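Fórum Pão Caseiro > Massas e fermentação > Pão de forma com buraco no miolo e topo desigual

Página 1 de 1

edivaldo_s
Membro desde abril de 2025
Mensagens: 7

Boa noite a todos. Faço pão de forma em casa desde fevereiro e há uma coisa que não consigo corrigir. O sabor está bom, a casca cora bem, mas quase sempre me aparece um buraco no miolo, mais para o fundo da fatia, com as bordas rasgadas. O topo também sobe em dois altos com uma depressão no meio.

A receita: 600 g de farinha (500 de trigo e 100 de integral), 380 g de água, 12 g de sal, 7 g de fermento seco, um fio de azeite. Amasso na batedeira Hivel, velocidade baixa. Primeira levedação até dobrar, depois enrolo, meto na forma e espero que chegue à borda. Forno a 200 graus.

Alguém sabe se é da modelagem ou do forno?

Edivaldo Sampaio

----------

Deolinda B.
Moderadora

Modelagem. Quando se enrola a massa com farinha a mais na bancada, as camadas não colam umas às outras e fica um vazio. Sacuda a farinha toda antes de enrolar e aperte cada volta com a ponta dos dedos. A emenda fica para baixo.

Os dois altos não são defeito. Se divide a massa em duas bolas e as põe lado a lado na forma, é mesmo isso que sai. É o caso?

----------

edivaldo_s

Não divido, faço um rolo só. E quase não uso farinha na bancada, porque a massa já não pega.

----------

kekeli.a

Discordo da Deolinda. Com um rolo só e pouca farinha, eu olhava primeiro para a levedação. 7 g de fermento seco para 600 de farinha faz a massa correr muito numa cozinha quente. Se o pão entra no forno já passado, a parte de cima cede no meio e fica assim, com uma cova entre dois altos. Baixe para 4 g e dê-lhe mais tempo.

Que forma usa? Numa forma grande a massa demora a chegar à borda e as pessoas esperam de mais.

----------

edivaldo_s

É uma Storkholm, das compridas. Na caixa dizia que era para 700 g de farinha. Nunca tinha feito a ligação.

----------

Deolinda B.
Moderadora

Kekeli, um pão passado costuma ter o miolo aberto em cima, junto à casca, e ele diz que o buraco é em baixo. Continuo a achar que é ar preso no rolo. Mas a forma é grande para essa massa, nisso estamos de acordo.

----------

Graziella Colombo

Eu tive este problema meses seguidos e era do corte! Cortava o pão morno, a faca puxava o miolo e ficava uma cratera que parecia defeito da massa. Edivaldo, quanto tempo espera antes de cortar?

----------

edivaldo_s

Uns 20 minutos, mais ou menos. Às vezes menos, que os miúdos andam por ali.

----------

Graziella Colombo

É pouco. Um pão desse tamanho precisa de duas horas na grelha, no mínimo. E faca de serra, sem carregar.

----------

kekeli.a

Pode ser. Mas o corte não explica o topo.

----------

sumaiya_m

Boa tarde. Como uso uma receita parecida, com mistura integral, junto uma fatia do meu para comparação. Um rolo só, forma mais curta, uma Geagea antiga. Também me sai com os dois altos e também tem uma falha no miolo.

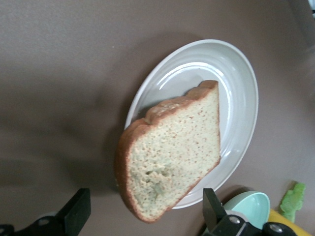 Fatia do meu pão de forma, com os dois altos no topo e a falha no miolo.

O resto do miolo tem os poros miudinhos, por isso não me parece um problema da massa inteira. É só naquele sítio.

----------

Deolinda B.
Moderadora

Obrigada, Sumaiya. Fatia útil. Poro fechado em toda a volta e um vazio isolado: para mim é bolha presa na modelagem. Se fosse fermento a mais, o miolo estaria todo mais aberto.

----------

Graziella Colombo

A borda desse buraco está rasgada. Uma bolha de ar costuma deixar a parede lisa, quase brilhante. Eu continuo a votar na faca.

----------

kekeli.a

Vejo a cova no topo bastante suave, não me parece que tenha cedido. Neste caso retiro o que disse da levedação. No do Edivaldo mantenho, até ver uma fatia.

Outra coisa: à volta do buraco parece-me ver um tom um pouco esverdeado, acinzentado. Pode ser da luz ou do ecrã. De quando era o pão? Se já tinha uns dias, eu via isso de perto antes de comer.

----------

sumaiya_m

Era da véspera, guardado num saco de pano. Do resto do pão já não sobra nada para ver. No próximo tomo atenção.

----------

Deolinda B.
Moderadora

Na dúvida, deita-se fora. Com integral e tempo húmido, o pão em casa aguenta pouco. Eu fatio e congelo no próprio dia.

----------

edivaldo_s

Voltei a fazer. Desta vez 4 g de fermento, rolo bem apertado, emenda para baixo, e esperei duas horas e meia antes de cortar. Continua com os dois altos, mas mais baixos. Buraco, só nas duas primeiras fatias.

Mudei tudo ao mesmo tempo, por isso não sei dizer a quem dou razão.

----------

kekeli.a

Agora volte aos 7 g e mantenha o resto. Se o topo ceder outra vez, fica a saber.

----------

Graziella Colombo

E corte um morno, para tirar a teima!

----------

edivaldo_s

Vou fazer o dos 7 g primeiro. Outra pergunta: alguém usa a farinha integral da Suvitz? A que eu comprava acabou na mercearia e esta é mais grossa. Preciso de pôr mais água?

----------

sumaiya_m

Uso. Ponho mais duas colheres de sopa de água e deixo a massa descansar meia hora antes de juntar o sal.

----------

Deolinda B.
Moderadora

Para a farinha, abra por favor um tópico novo na secção Ingredientes, que ali há mais gente a usar essa.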